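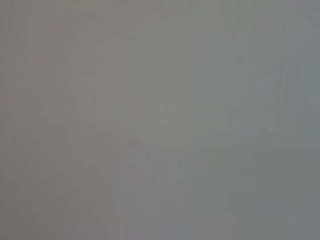

Gray at very close range, pinkish on the left and bluish on the right.

Gray Goes With Everything Except Other Gray

By the Household Desk, Dridovbridge Home Pages
13 March 2021
Print this page | E-mail this page

Everyone who has tried to match a gray knows the feeling. You bring home a can of something called Fog or Pewter, dab it over the scuff, and by dinnertime you own a wall with a lavender patch on it. Gray leans pink or green or blue depending on who is standing near it in what sweater. The tips below are for people who already have too much of it, on walls, cabinet doors, appliance fronts and shelf liners, and would like to get through the week without repainting.

Look at it twice. Check the color in the morning by the window and again at night with the lamps on. If the two versions look like strangers, trust the one you see most often. We own a hallway that is gray until four in the afternoon and mauve until bedtime, and we have made our peace with it.

Matching a touch-up. Paint a piece of white card, let it dry overnight and hold it flat against the old surface. Wet paint lies. So does the dot on the lid. If the card looks close but cold, ask the store for a small correction before you buy the quart, and expect a look.

Old paint. Write the room and the month on the can when you close it. Ours says "September, upstairs," which would be more useful if we had painted only one thing upstairs.

Smudges. A pale, roundish smudge on gray could be grease, hard water, hand lotion or the spot where an earlier cleaning went too well. Start with a soft damp cloth and nothing else. If that fails, put a drop of dish soap in a bowl of warm water, wring the cloth until it complains, and wipe past the edges of the mark so you don't leave a clean circle in its place. A clean circle is much harder to explain to visitors.

Which way to wipe. Fine lines in a brushed metal finish are there to be followed. Go along them, top to bottom if that's how they run, and dry in the same direction. Wiping across them leaves little arcs that show up only when company comes. On woven fabric, blot. Rubbing fuzzes the threads, and fuzz on gray looks like dust forever.

Flat paint. Go easy. Rub a matte wall hard enough and it turns shiny, and then you have a shiny spot to admire from the couch. Try any cleaner behind a door first. The melamine sponge your neighbor swears by is very fine sandpaper with good manners.

Vinegar. Leave it off stone. We realize every other page of this kind tells you to put vinegar on everything, including the dog.

Bulbs. Before you blame the paint, change the bulb. A warm one drags a cool gray back toward the middle for the price of a sandwich. Use the same kind in every fixture in the room, or one end will look like a bakery and the other like a dentist's.

Dust. Middle gray hides it nicely. Dark gray displays it. Run a dry microfiber cloth over dark doors before any wet cleaning, or you'll be making a thin mud.

When to give up. If you've touched up the same patch 3 times and can still find it from the doorway, hang something over it. A calendar will do. Ours is from the hardware store, and the cover is gray.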